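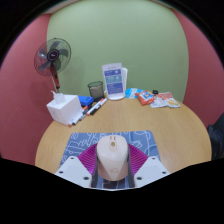 The Garkthorpe hand gripper with a wireless mouse between its fingers, seen from the wrist camera.

Garkthorpe Hand Gripper, magenta finger set

In stock, ships from the Allcombe workshop

Hi, I'm Negin Shahbazi, and I look after the hand tools here at Allcombe. If you've ever tried to teach a robot arm to tidy a desk with a joystick, you know how that goes. You want the arm to pick up one marker, and ten minutes later you're still nudging the wrist left and right and your coffee's gone cold. The Garkthorpe is what I use these days. You hold it, you do the job yourself at a normal human pace, and the camera and the tracking board save the whole thing as a demonstration you can train on. The arm can be switched off in another building for all it cares!

What it's like to use

It's a pistol grip with a trigger. Squeeze and the fingers close, let go and they open, and the trigger position is logged along with everything else. I got the hang of it in an afternoon. Marjan Farahani, who runs most of our tabletop recordings, was stacking cups with it before I'd finished reading her the manual (I wrote the manual, so I was a little hurt).

The fingers are the soft ribbed fin-ray kind. When you push one against something, it bends around it, so you don't need to line up perfectly with whatever you're grabbing. A computer mouse is a good test, all curves and no flat sides, and the two dark gray tip strips press in on the left and right and hold it upright. I like starting new people on a mouse for that reason. Then I hand them a tissue box, then a snack packet lying flat, and the snack packet is where they start muttering.

About those snack packets: come in low, touch the table with both tips, and close slowly. If you come in from high up you'll just shove the thing away from you.

The view

The lens is a very wide fisheye, and yes, the table edge bows and the walls bulge. You stop noticing after a day or so. What you get in exchange is the fingers, the thing you're holding and most of the room behind it in one view, and the tracking loves that. A bare table in front of a blank wall is the hardest place to record. I leave stuff out on purpose. A pen holder, a little fan, a sign stand, a pencil case with some markers scattered in front of it, all of that gives the tracker something to hang on to. A mouse pad with line drawings on it is great too.

Please don't crop the fingers out of your training images. I get asked this a lot. The policy should see the fingers, and if you mount the same finger set and the same camera on your arm, it'll see pretty much what it saw in your hand.

What's in the box

Hand gripper with trigger grip
One pair of magenta fin-ray fingers, tip strips already fitted
Two white mounting plates with screws
Wide camera with mount
Spare pair of tip strips
USB-C cable, three meters
Hex key (you'll lose it, they're a standard size)

The Strömberg wrist adapter is sold separately. You need it if you want to put the same fingers on an arm. It takes four screws and lines the camera up at the same distance as on the hand unit.

Specs

Finger opening: 90 mm
Max load: 1,000 g
Memory: room for 2,000 short demonstrations
Trigger life: tested to 2,000 hours
Works with: Flukik recording software, or plain video plus a CSV file if you'd like to roll your own

How I record a session

I start Flukik, wave the gripper slowly across the table so the map fills in, and wait for the beep. Then I do the task, set the object down, open the fingers all the way and back off a hand's width before I stop the recording. That last bit matters more than people think. Cut it short and your robot will learn to hover there holding the mouse forever, and I've watched that happen, and it's a long five minutes when there's a visitor in the lab.

Change things up between takes! Move the mouse, turn it around, shift the tissue box, stand on the other side. Use your left hand for a few. Kamran Nouri on our software side would also like me to say: talk all you want, there's no microphone.

Things I'd change

The trigger spring is stiff for small hands. Babak Ghaffari is working on a softer one, and anybody who's bought a Garkthorpe since May can get it free when it's done, just write in with your order number. The tip strips pick up dust and get slippery, so wipe them with a damp cloth before a long session. And the grip gets heavy by late afternoon. I take a break every half hour and so should you.

Fingers and spares

Replacement fingers come in pairs, magenta or black. I'd go with magenta. It stands out against almost any table, and you can tell at a glance in the footage whether they're open or closed. Tip strips come in packs of four pairs. The plates have the screw holes near the corners, so a finger swap takes a couple of minutes with the hex key.

Questions before you buy? Parvaneh Zarei answers the sales line from 9 a.m. to 4 p.m., and if it's a strange one she'll pass it to me. I like the strange ones.

Add to cart | Download the manual | Compare finger sets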